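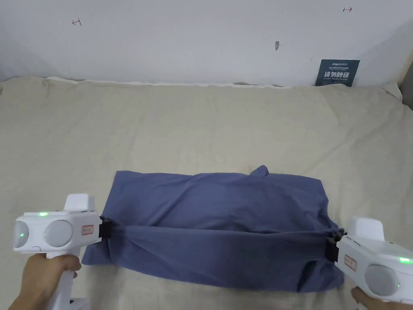 1/ Shrinkage figures on care labels are quoted per direction, and people tend to read only the first one. Warp and weft relax at different rates, so a shirt can lose length and keep its width. Creasing is a separate matter. Pull a garment sideways between two points, as with the blue-grey one on the beige sheet, and the folds fan out towards each grip. Measure along those folds and the reading is worthless.

2/ Method: condition overnight, lay flat, smooth by hand without stretching, mark two points 304 mm apart in each direction. Wash at 40, dry flat, condition again, remeasure.

3/ Repeat for 5 washes. Most of the change comes in the first – the later ones mainly show whether it has settled.

4/ Khrystyna-Mariia Horobets at Ostix keeps a log of 2,561 such readings, nearly all cotton. Her advice is to take three marks per direction and report the mean. I used to take one. My March numbers are being redone.

5/ Tumble drying needs its own column. Do not average it with flat drying. The Batport sheet does this and I can't get the two apart again.

6/ Knits next, probably Friday. The marks wander with the loops, so I'm sewing them in with thread instead of using pen.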